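# Sanitaryware and Household Goods: Gallery

The Skirkton workroom receives bathroom fittings and household articles from the Saarela and Grirnley stores before they are passed to tenants of the Lutier housing scheme. The room covers 1134 square feet on the ground floor, and more than 1000 items were entered in its register in the year to May.

The gallery is maintained by Jocelyn Boychuk and is updated when the layout of the room changes. The current selection was added on Wednesday, June 15, 2022.
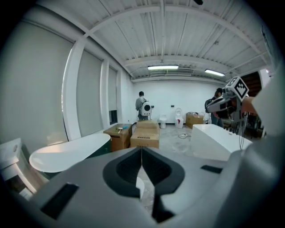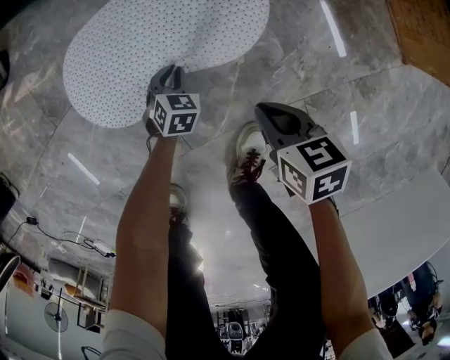
*First picture: freestanding bathtub, white with a dark green exterior, and a white toilet at the back wall. Second picture: white perforated oval board on grey marble-tiled floor.*

## Notes on the items

**Bathtub.** The tub is placed in front of the window wall, where three pale grey roller blinds are fitted. Freestanding baths are issued only to ground-floor properties and must be measured against the doorway before a delivery is booked.

**Toilet and adjoining fixture.** The tall white fixture next to the toilet has red packaging at its base. Packaging of this kind should be left in place until the item reaches the property. Toilets are offered without seats, which are ordered separately through the Grirnley store.

**Perforated board.** The board narrows at the middle, giving it an outline similar to a figure of eight. Boards and other flat articles are listed under household goods and may be reserved for up to 8 days.

## Viewing and reservations

Tenants wishing to view an item should write to Amrit Caron at the Skirkton office, giving the name of the article and the address of the property. Items are not reserved until written confirmation has been sent.

Corrections to the captions should be addressed to Jocelyn Boychuk, quoting gallery reference 1486.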